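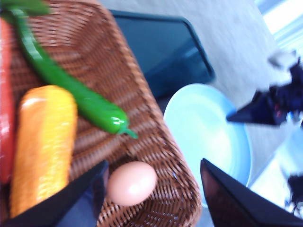
Hertta Kuusisto는 판매대를 조립하기 전에 놓을 자리부터 정하라고 권한다. 조립을 마친 뒤에 자리를 바꾸면 선반 핀이 느슨해져 처음부터 다시 조여야 하는 경우가 많다는 것이다. 이 설명서의 순서도 그 의견에 따라 이전 판과 달라졌다.

시장 놀이 판매대 Stetton 설치 및 사용

이 장은 Stetton 판매대를 유치원, 어린이집, 도서관 놀이방에 설치하는 방법을 다룬다. 가정용 소형 모델은 차양과 계산대의 구조가 다르므로 별책을 참고한다. 부품 목록과 도면은 부록에 있다.

자리 정하기

1. 바닥이 평평하고 단단한 곳을 고른다. 두꺼운 카펫 위에는 설치하지 않는다.
2. 판매대 앞쪽으로 80센티미터 이상의 공간을 비워 둔다. 손님 역할을 하는 아이들이 줄을 서는 자리다.
3. 뒷면을 벽에 붙인다. 창문 아래에 둘 때는 차양을 올린 상태에서 창이 열리는지 먼저 확인한다.
4. 출입문이나 비상구로 가는 길이 막히지 않는지 확인한다.
5. 바닥에 마스킹 테이프로 네 모서리를 표시한다. 표시는 조립이 끝날 때까지 떼지 않는다.

주의: 난방기, 온풍기 바로 옆에는 두지 않는다. 상판이 휘면 서랍이 열리지 않는다.

틀 조립

조립은 반드시 성인 2명이 한다. 한 사람이 옆판을 잡고 다른 사람이 볼트를 끼운다. 아이들이 있는 시간에는 작업하지 않는 것이 좋다.

1. 왼쪽 옆판과 오른쪽 옆판을 구분한다. 안쪽 면 아래에 L, R 표시가 있다.
2. 뒷면 가로대를 양쪽 옆판에 끼우고 볼트를 손으로만 돌려 넣는다.
3. 하단 선반을 넣는다. 홈이 있는 면이 위로 온다.
4. 상판을 얹고 모서리를 맞춘다. 틈이 생기면 가로대의 볼트를 조금 풀었다가 다시 맞춘다.
5. 모든 볼트를 동봉한 육각 렌치로 조인다. 전동 드릴은 사용하지 않는다.
6. 벽 고정용 꺾쇠를 뒷면 가로대에 달고 벽에 고정한다. 석고보드 벽에는 동봉한 나사를 쓰지 말고 전용 앵커를 따로 구입한다.

참고: 상판을 얹은 뒤 한쪽 다리가 뜨면 다리 밑의 조절 받침을 돌려 높이를 맞춘다. 시계 방향으로 돌리면 높아진다.

차양과 간판

1. 차양 봉을 옆판 윗구멍에 끼운다. 딸깍 소리가 날 때까지 누른다.
2. 차양 천의 터널 부분을 봉에 통과시키고 양 끝의 단추를 채운다.
3. 간판은 차양 앞쪽 고리에 건다. 간판 종이는 앞면의 투명 덮개를 열고 갈아 끼운다.

간판 종이의 도안은 정해져 있지 않다. 과일 가게, 빵집, 꽃집처럼 그때그때 바꾸어 쓰면 된다. 글자를 아직 읽지 못하는 반에서는 그림만 넣은 간판을 아이들이 직접 그리게 해도 된다.

주의: 차양에 물건을 매달지 않는다. 간판 외의 무게를 견디도록 만들어지지 않았다.

상품 진열

상품 모형은 판매대와 별도로 판매한다. Ogbonna 모형 세트를 함께 구입한 경우에는 종류별 이름표가 들어 있다. 다른 모형을 쓰는 경우에는 아래 순서만 참고한다.

1. 모형을 꺼내 갈라진 곳, 떨어질 듯한 작은 부품, 벗겨진 칠이 없는지 살핀다.
2. 종류별로 나누어 바구니나 상자에 담는다. 한 그릇에 너무 많이 담으면 아이들이 아래쪽을 뒤지느라 쏟게 된다.
3. 둥글어서 구르기 쉬운 것은 턱이 있는 그릇에 담아 하단 선반에 둔다.
4. 이름표를 그릇 앞에 끼운다. 가격은 비워 두었다가 놀이를 시작할 때 아이들과 함께 정한다.
5. 가벼운 것을 위쪽에, 무거운 것을 아래쪽에 둔다.

엮어 만든 바구니를 쓸 때는 테두리를 손바닥으로 훑어 본다. 끝이 튀어나온 가닥은 가위로 바짝 자르고 고운 사포로 문지른다. 플라스틱 그릇은 이 과정이 필요 없다.

참고: 실제 음식은 진열하지 않는다. 빈 포장 상자는 속을 닦고 말린 뒤에 쓸 수 있으나, 알레르기가 있는 아이가 있는 반에서는 견과류와 유제품의 포장을 빼는 것이 안전하다.

계산대와 놀이돈

1. 계산대 서랍을 끝까지 밀어 넣었다가 당겨 본다. 걸리면 레일의 보호 필름이 남아 있는지 본다.
2. 놀이돈을 종류별로 서랍 칸에 넣는다. 기본 구성에는 종이돈이 200장 넘게 들어 있으므로 한꺼번에 다 꺼내 놓지 않는다.
3. 남은 종이돈은 봉투에 넣어 교사용 수납장에 보관한다.
4. 건전지식 벨을 쓰는 경우 뒷면의 나사식 덮개가 잠겨 있는지 확인한다.

주의: 동전 모형은 삼킬 위험이 있다. 영아가 함께 쓰는 방에서는 동전 칸을 비우고 종이돈만 쓴다.

놀이 진행

역할은 주인, 손님, 배달하는 사람 정도로 시작하면 무난하다. 역할표를 목에 걸게 하면 누가 무엇을 맡았는지 두고 다투는 일이 줄어든다. 손님이 몰려 줄이 길어지면 교사가 손님으로 들어가 천천히 물건을 고르면서 말을 주고받는 모습을 보여 준다.

상품은 놀이가 시들해질 때 일부만 바꾼다. 5월에 꽃집으로 바꾸었다가 여름에 과일 가게로 되돌리는 식으로 운영하는 곳이 많다. 전부 한 번에 바꾸면 정리할 자리를 다시 익혀야 해서 며칠은 어수선하다.

정리와 청소

1. 놀이가 끝나면 모형을 원래 그릇에 담게 한다. 그릇 바닥에 같은 그림을 붙여 두면 찾기 쉽다.
2. 상판은 물기를 꼭 짠 천으로 닦고 마른 천으로 한 번 더 닦는다.
3. 차양 천은 찬물에 손으로 빨아 그늘에서 말린다. 건조기에 넣지 않는다.
4. 엮은 바구니는 물에 담그지 않는다. 부드러운 솔로 먼지를 털고 바람이 통하는 곳에 둔다.
5. 벽 고정 꺾쇠와 볼트의 조임 상태를 2개월마다 점검하고 점검표에 적는다.

소독제를 쓸 때는 칠이 벗겨지지 않는지 보이지 않는 면에 먼저 시험한다. 아세톤이나 시너가 든 제품은 쓰지 않는다.

부품 주문

볼트, 조절 받침, 차양 단추는 낱개로 주문할 수 있다. 주문서에 옆판 안쪽의 제조 번호를 적어 Grirnutier 고객 창구로 보낸다. Mosadgate 대리점에서 구입한 제품은 해당 대리점에서 접수한다. 옆판과 상판은 색이 맞지 않을 수 있으므로 주문 전에 색 견본을 요청한다.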